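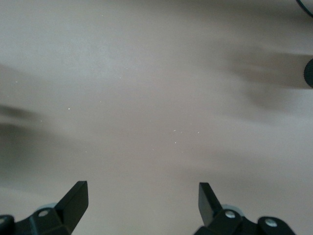
**Combien de démonstrations faut-il enregistrer avant de lancer un apprentissage ?**
Comptez 100 démonstrations valides par tâche ; en dessous, le logiciel accepte le jeu de données mais le résultat ne mérite pas qu'on s'y attarde.

## 4.2 Enregistrer une démonstration en télécommande

La brochure de Braven promet un robot « formé en une matinée ». À l'atelier de Halás, Hedvika Tichý a refait 126 prises pour une simple tâche de rangement. Prévoyez la journée.

1. Ouvrez Skestasov et chargez le profil du bras.
2. Amenez la pince en position de départ, doigts ouverts, au-dessus du plan de travail.
3. Vérifiez le retour de la caméra de poignet. Les extrémités des deux doigts doivent rester visibles.
4. Appuyez sur **Enregistrer** et attendez 2 secondes sans toucher aux manettes.
5. Exécutez la tâche d'un seul geste continu. Une hésitation sera apprise comme le reste.
6. Revenez en position de départ, puis appuyez sur **Arrêter**.
7. Relisez la prise en entier avant de la valider. Le score de qualité affiché par Skestasov ne remplace pas cette relecture : il note très bien des prises ratées.

> **Attention.** Gardez l'arrêt d'urgence à portée de main. Le bouton **Pause** du logiciel n'en est pas un et ne coupe pas les moteurs.

**Remarque sur le flou.** Un déplacement rapide brouille l'arrière-plan alors que les doigts, solidaires de la caméra, restent nets. On croit donc facilement que l'image est bonne. Jugez-la sur la surface de travail et ralentissez au besoin. Le réglage « stabilisation » (menu 11) est censé corriger ce défaut ; nous n'avons vu aucune différence.

### Guidage à la main

Le mode Kuston permet de conduire le bras en le tenant par le poignet. Tímea Sipos le préfère pour les approches verticales. Pour le reste, il fatigue vite l'opérateur et les mains passent souvent devant l'objectif.

- Désactivez la télécommande avant de saisir le bras.
- Ne posez jamais les doigts entre ceux de la pince.
- Ne mélangez pas les deux modes dans un même jeu de données, même si le menu l'autorise.

Pour supprimer une prise déjà validée, voir 4.5.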